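4.2 The open day at Plurcombe

The open day was held on 17th February in a furnished flat at Plurcombe. Visitors came in small groups and stayed for one round each, which included a short talk by Rasha Akl, a demonstration by two members of the team and a turn with the grippers for anyone who wanted one. Most did. We had planned for an audience with some background in automation, but many of those who came had none, and the talk was shortened after the first group.

The demonstration used a pair of hand-held grippers, one in each hand, and had two stations in the same room. At the bed, the demonstrator worked with cloth on a light blue fitted sheet. Soft items were put first because visitors tend to expect them to be easy, and the questions they raise are useful later on.
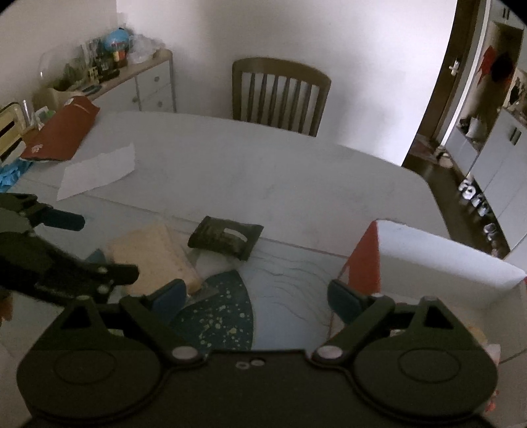
Bülent Aydoğan led most of the rounds at this station. He asked each group to say beforehand where they would take hold of the cloth, and then took hold of it there, whether or not he agreed with the choice. Groups often chose the middle. The discussion that followed – why a corner or a folded edge is a better place to start – took up more of the round than the handling itself, and we let it run.

At the table, the task was to pick up small household items and place them in an open box. The items differed in shape and stiffness, and the order was left to the person holding the grippers. Guilan Wei stood by to answer questions but gave no advice unless asked. Visitors who had watched the bed station closely were slower to begin here, and several tried the opening and closing of the fingers in the air before going near an item.

Figure 6 gives the view from one of the grippers at the table. The bag of cotton swabs lies nearest to the fingers and the box stands to the right.

Figure 6. Table station at the Plurcombe open day, with small items grouped in the middle of the table and an open red box. 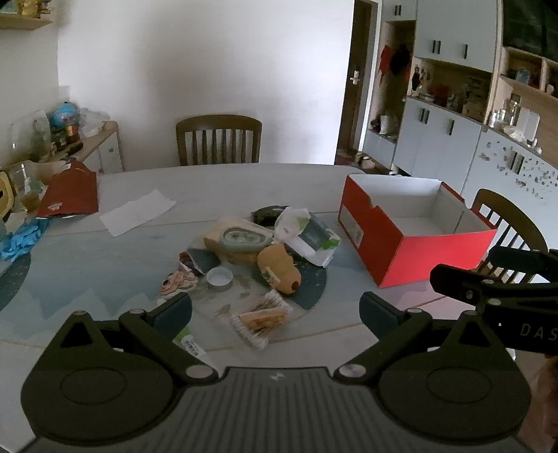 4.3 Visitor comments

Comment cards were handed out at the door and 73 came back. Zhenhua Shen and Meifang Jiang read them separately and then compared their notes. The most common remark was on the width of the grippers, which some visitors found awkward when both hands were close together. Others asked for a longer turn. A few wrote only about the cloth station, and these cards were the most detailed of the set. We used them in preparing the second visit, held at Zandville in June, where the order of the two stations was reversed.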